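Last updated: 1 Feb 2022

Olska Building Retrofit, progress report to the Fitzgerald fund

Insulation work at the Danoder site is 67 percent complete. Crews finished the north wall in December and have moved to the loading side. Spending remains within the approved budget.
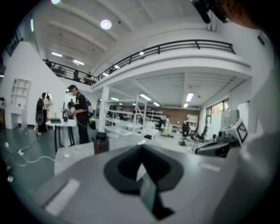 Heat loss through the roof is the main open item. Surveyors took readings at 12 points, and the highest losses were near the vents. In the large room with the white ceiling and parallel beams, boards will be fitted between the beams. The round ceiling lamp will be refitted afterward. Delivery from Tromholm is expected in 16 days.

Contact: Olska project office | Copyright Olska | Back to top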